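Thursday, upstairs landing, late

Third go at the flower question. Afaf Sfeir still thinks the small vase needs the Lund sachet changed every morning. I still think the sachet is sugar with a nice label, and I have yet to see anything that changes my mind.

Setup same as before. Vase filled to 450 ml on the kitchen scale, stems recut on the slant, lower leaves off. Plain tap water this time. The twin bunch is downstairs with the sachet in it, in the Bulley jug, and I already don't like that comparison. Different light, different draft from the front door, and the jug has a wider neck. Evander Dunbar says it's close enough. It isn't, but we have two bunches and one decent vase, so it goes in the book with that complaint attached.

Weighed the upstairs one, vase and all: 951 g. Will weigh again at 10 tomorrow before anyone tops it up. Please do not top it up.

The round table may be part of the trouble. It has a slight rock to it and the vase creeps toward the back edge when people lean on the other side. I pushed it back to the middle twice before lunch. Evander folded card under one foot, which I give until Monday.

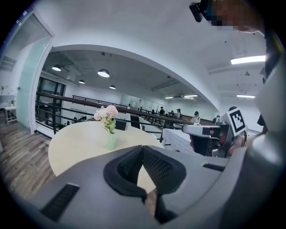

Pink is a bad color for judging browning, by the way. On the pale ones I can't tell early browning from shadow, and Afaf and I scored the same bloom two points apart. Next bunch should be all white if the shop has them. Also want a second vase the same as this one. Until then I'm treating any "result" from day 4 as gossip.

Ask Afaf where the spare sachets went.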